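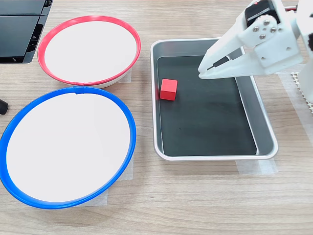 Five hundred and something ways to move a cube

I have spent most of January moving a small red cube out of a metal tray and into a bowl. More exactly, I have been steering a robot arm while it does so, which takes longer and is worse for the shoulders.

The plan was Shadi Rizk's. She wanted a policy that could sort by instruction: cube to the red bowl, cube to the blue bowl, cube back to the tray. To learn that, it needs examples, and the examples need a person with a free afternoon and low expectations of it. I said I'd do 1,000. I said this in a warm pub in Florcombe, and I would like it taken into account.

As of Monday evening the folder says 539 episodes. Of those, 507 are usable. The other 32 contain me, in one form or another: nudging the tray with a fingertip of the gripper, letting go early, or pressing the stop key with the confidence of a man who has forgotten to press start.

What counts as a good one

We argued over this more than I'd have guessed. My early episodes were quick and rather showy. Shadi watched a batch of them and asked why the arm wandered off to the right before every grasp. I had no answer. It was a habit, like clearing your throat, and the first model we trained picked it up beautifully. It wandered right, paused, wandered right again, and closed its fingers on air with my exact timing.

So now there are 3 rules, written on the back of a Cullero delivery note:

Start with the arm clear of the cube.
Go to it by a sensible route, without dithering.
If you miss, try again and keep the episode, but only if you missed by accident.

The last one is Otis Mahmoud's, from a long email about how a model that has only seen success has no idea what to do with failure. I told him I could help with that.

The cube goes somewhere different in the tray each time. I thought I was being random until I plotted the starting spots and found I'm fond of one side and hardly ever use the near corners. The bowls and the tray stay put, and there's tape on the table for when they don't. I knocked the blue one in the second week and spent a while shuffling it back by tiny amounts, like someone hanging a picture for a fussy aunt.

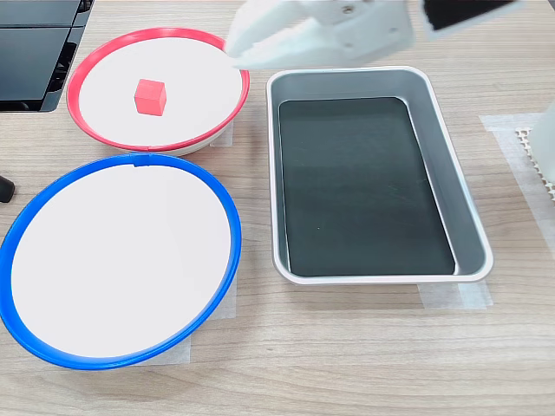

Red in red

The red bowl is the easy instruction, or so I assumed. Red cube, red rim, off you go. The snag is that a model can get very good at "put the red thing near the other red thing" and look clever for days. Ask it for blue and it goes to red anyway, quite serenely.

Shadi's cure is more blue episodes, plus a fair number that start with the cube already in a bowl and end with it in the tray. I've put those down for next week. Otis has offered a green cube as well, which I've asked him to keep in Qudah until I've finished with this one.

461 to go.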